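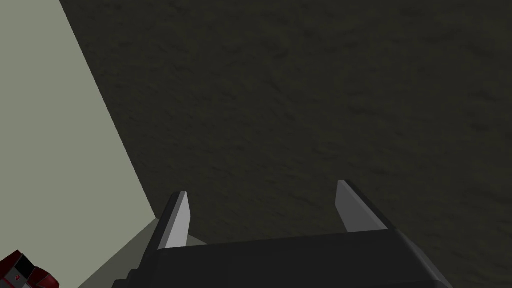 Fridge Door Diaries, winter round

Fridge Door Diaries: call for participants
Posted 25 December 2024 by Shirin Moradi

Hi everyone! I'm looking for households in and near Udwood who will let me be nosy about their refrigerator doors for a few weeks. I'm talking about the outside of the fridge – the school calendar, the takeout menu from a place that closed, the dentist card, the drawing that has been up so long the marker has faded. I want to know what goes up, who puts it there, and how it ever comes down.

I've been writing about how families keep track of things at home for a while now, mostly for the Fiore newsletter, and the fridge keeps coming up no matter what I ask. I did a small trial in November with people from my own street and got so much good stuff that Mideo has agreed to pay for a proper round. (Mideo puts out my audio series, if the name is new to you. They're paying, I'm doing the visiting.)

What you'd be doing

You keep a diary for 3 weeks. I mail you a little paper notebook and you jot something down whenever the door changes. One line is fine. "Moved the soccer schedule, M. put it back" is a perfect entry, and I'd love to hear who M. is when we talk.

Once a week you take a picture of the door with your phone and send it to me. Please don't tidy up first! Cover up anything private, like phone numbers or medical stuff, with a sticky note.

At the end I come over, or we do a call if you'd prefer, and we talk for 65 minutes. I know that's an odd number, but an hour was always a bit short in the trial and people started looking at the clock at an hour and a quarter. I record the sound only. You can skip any question and you don't owe me an explanation.

Everyone in the house who wants to join in can. Kids are very welcome as long as a parent or guardian signs the form too. In the trial the kids had the strongest opinions by far, especially about which magnets belong to whom.

Who I'd like to hear from

Pretty much anyone with a fridge. I have plenty of two-parent families with school-age kids already on the list, so I'd be extra happy to get roommates, grandparents raising grandkids, people living alone, and couples who work opposite shifts and mostly talk through notes. Bare door people, please write to me too. Same goes for anyone whose magnets don't stick and who has ended up with tape or a corkboard. And if yours is a plain black door with a handful of colored magnets scattered over it and no paper at all, I have a whole page of questions for you.

You need to be living in your place through the full diary period, so if you're about to move, wait for the next round.
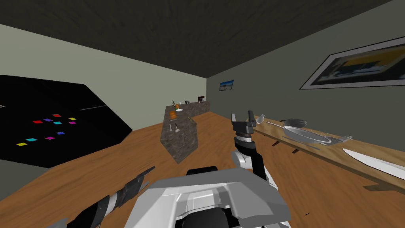

What you get

Each household gets $95, paid after the final talk. If you have to drop out halfway I'll pay for the weeks you did. You also keep the notebook once I've copied it, and you'll get the episode before it goes out so you can ask me to take out anything you don't like.

I change all names. Pictures stay with me unless you sign a separate form saying I can print them in Fiore.

How to sign up

Drop a note at the front desk of the Flirurier building or mail it to Box 3499, Udwood. Tell me who lives with you, what's on your fridge right now, and a good time to call – evenings are fine, I'm up late anyway.

I'll call everybody back, including the people I can't fit in this time.

Shirin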